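Subject: Re: [talebi-dev] pose jumps after the tracker merge, and what to do about replay

Hi all,

Sorry for the slow answer, I wanted to sit down with the logs properly before saying anything, and then the sitting down took most of two evenings. Abena wrote:

> After pulling the merge I replayed the Sernby recordings through the new pose pipeline. Most are fine. In a handful the left gripper teleports by a hand's width for a few frames and then comes back. It doesn't happen at the same place twice if I change the playback rate, so I don't think it's only bad corners. The planner swallows the jump and then the arm tries to follow it, so for now I have replay turned off on the real arm. Is anyone else seeing this? Also, is `reproj_gate` meant to be in pixels or normalized? The docs say both.
> – Abena

First, the easy part. `reproj_gate` is in pixels. The docs page is left over from when Clellavska did the undistortion itself, and I'm the one who forgot to fix it, so thank you for reading more carefully than I write. The fix is on the `docs-gate` branch and I'd be glad if somebody else would look it over.

Now the jumps. I picked one recording with a good clean failure in it, 1306 frames long, and stepped through the whole thing with the debug overlay on. I think there are two separate problems that happen to look alike in the plots, which is why the playback rate confused all of us for a while (me longest, I suspect).

The first one is plain old planar ambiguity. A single square marker seen at an angle has two poses that explain the corners almost equally well, and when the reprojection errors are close the solver can flip from one to the other. The old tracker carried the previous pose forward as a starting guess, so it mostly stayed on the right branch. The merged one solves every frame fresh. That's lovely for recovering after a dropout and not lovely at all when the gripper camera is looking at one tilted marker from off to the side.

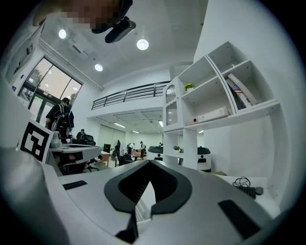
Boris Ivanov wrote back to me off-list that he would sooner keep both solutions alive for a few frames and let the IMU settle it than go back to warm starting, since a warm start that begins on the wrong branch will sit there happily forever. He has agreed to let me repeat that here. He also pointed out that we already compute the second solution and throw it away one line later, so the cost is close to nothing.

I like this a lot, and I've put a rough version on `two-branch`. It holds both candidates and scores each against the gyro over a short window. In my recording the flips are gone. I have only tried it on that recording and three others, so please be mean to it. If both candidates score alike at the end of the window it currently picks the lower reprojection error and logs a warning, and I'm open to better ideas there. Marking the segment as unknown might be kinder to whoever trains on the data.

The second problem is timing, and this is the one that moves around with playback rate. The head stream and the two gripper streams each get stamped on arrival, and the aligner then pairs the nearest stamps. During live recording that is good enough. During replay the reader threads race each other, and if the queue backs up past 100 messages the aligner quietly drops the oldest ones and pairs whatever is left. So you get a head frame matched to a gripper pose from a moment earlier, and if the hand was moving quickly, there is your teleport! The log line for it exists, by the way, but at debug level, where none of us ever look.

My suggestion is that replay should use the recorded stamps only and should block when a queue is full. Slower, yes, but I can't think of a case where anybody wants a fast wrong answer out of replay. Live mode would keep dropping, with the message raised to a warning and a counter in the session summary.

The other thing I'd like to change while we're in there is how we use the cubes on the grippers. The head view often has more than one face of a cube in sight, and at the moment we solve each face by itself and average the results. Averaging a good pose with a flipped one gives you something that is wrong in a brand new way. If we feed all the visible corners into one solve with the cube geometry fixed, the ambiguity mostly goes away by itself, because the corners are no longer all in one plane.

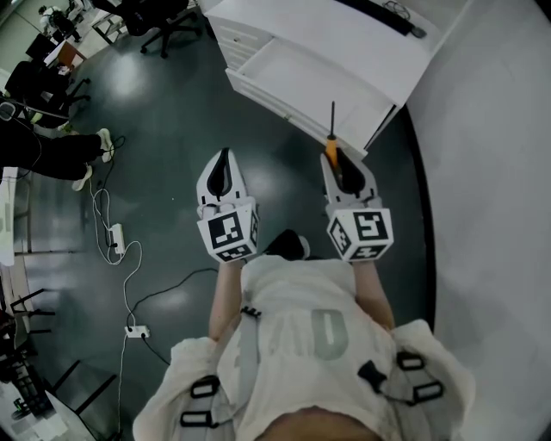

*Head view, both marker cubes showing, screwdriver held in the right gripper.*

Tool handling is the case I care about most for this, as a few degrees of error at the wrist turn into a real miss out at the tip of a screwdriver. The planner has no way of knowing the wrist pose was bad, it just sees a tip path with a kink in it and tries its best. I would still like the kink check on the planner side too. Grarkholm has a velocity limit on incoming waypoints but it is off by default, and I'd vote for on.

So, in the order I would do them:

1. Blocking replay with recorded stamps (small, I can have it ready shortly).
2. Joint solve for the cubes. The corner table needs checking against the printed parts, and I'd love help with that.
3. `two-branch`, for the single-marker views.
4. Waypoint velocity limit on by default.

Abena, could you rerun your bad recordings once the first one is in, before we touch anything else? I'd like to know how many of the jumps are left. And please do keep replay off on the arm until then, I think you made the right call.

One small warning for anybody trying `two-branch` today – the config key is `branch_window`, in frames, and if you leave it out it falls back to one, where the whole thing does nothing and looks as if it works. I lost an hour to that.

Warmly, and with apologies for the length as usual,
Your replay maintainer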